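Unrolled thread · 4 min read

We use cookies to remember your preferences. Accept all / Manage

1/ I have spent the week sorting electrical parts into yellow bins and I have become unbearable about it. A thread, because my household has stopped listening.

2/ Background: I inherited a crate from a pinball and fairground repair outfit called Hjaltested when they shut up shop. "Mixed spares," said the label. Mixed was doing a lot of lifting. The spares were holding hands.

3/ My first system was one big box. I ran it for two years. The system worked as follows: you put your arm in up to the elbow, you felt something sharp, you bought a new part.

4/ My second system was small drawers. Very smart, very tidy, 19 labels written in my best capitals. Then I shut a drawer on a wire, and the wire stayed shut in that drawer for a whole winter while I looked for it in the other eighteen.

5/ So now: open bins. Yellow, plastic, no lids. A lid is where good intentions go to be stacked upon.

6/ The rule is one kind of thing per bin. It sounds childish and it is. I have seen it taught to toddlers with wooden ducks. I got to it in middle age, with a bank loan.

7/ Solenoids first. If you've never met one, it's a coil with a metal plunger that shoots in or out when you give it power. They make the clunk in most things that clunk. Each comes with its own wires, and the wires want company. Lay a few down side by side, go and put the kettle on, come back to a nest.

8/ I used to wind each set of leads round the body and put a rubber band on it. Rubber bands perish. What you get in October is a solenoid with a brown crust on it and the wires out again, looking pleased with themselves.

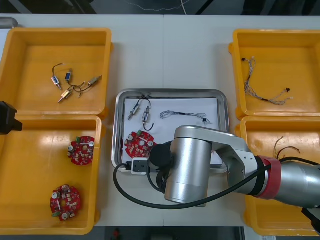 9/ The trick with a tangle of that sort is to leave it in the tray and work downwards from the top. Never lift the lot and shake. Shaking is how a small knot gets its qualifications.

10/ Also, a shallow bin beats a deep one for anything with a lead on it. In a shallow bin you can see which plunger belongs to which body. In a deep one you're fishing.

11/ Circuit boards get a roomier bin, laid flat, not stacked. I stacked them once. The tall capacitors on the lower one took the weight of the upper one, and I spent an evening with a soldering iron apologising to it.

12/ Round boards are their own small nuisance, by the way. Square ones you can stand in a rack like toast. Round ones roll. I have had one go off the bench and under the freezer, and it's quite hard to explain to a visitor what you're doing down there with a coat hanger.

13/ Wire harnesses: I have no wisdom. I have read the forum posts. I have bought the little hook-and-loop ties made by Emura, which are excellent and which I now find stuck to my jumpers. A harness goes into its bin as a tangle and it comes out as a tangle, and the most I can say is that it's a tangle with an address.

14/ Somebody will ask, so: the steel tray is the best thing I ever added to a bench. Sort into the bins, work in the tray. Only what you're working on goes in it. It wipes clean, screws make a noise when they land, and you can carry the whole job off when someone needs the table for dinner.

15/ (I put the tray in the middle, between the bins. For years I kept it off to one side and crossed my own arms to reach it, like a man conducting an orchestra he disliked.)

16/ White worktop, too, if you get the choice. My old one was a lovely dark brown and ate every black washer I owned. I reckon I donated a full set to it.

17/ Costs, for the people in my replies who think I've gone professional. The crate was free. The bins were the cheap end of the Wunus range and I've had no complaints. The bench came out of a closed-down school lab. Most of the money went on coffee.

18/ The original crate supposedly held 690 parts. I know this from the inventory sheet, which also claimed one "Wundov motor, good", and I can report that the Wundov motor is not good.

19/ Things I still haven't solved: where to put a part that's two kinds of thing at once. A board with a solenoid wired to it, say. Boards bin? Solenoid bin? I've been leaving those on the windowsill, and the windowsill is filling up.

20/ A kind stranger suggested a fifth bin marked "both". I can see exactly where that leads. It leads to one big box.

21/ Anyway, muting this now, I've got a harness to ignore. If anyone wants a perfectly decent set of small drawers, yours for collection. One of them has a wire shut in it.

Get threads like this in your inbox. Join 1,000 readers. Unsubscribe at any time.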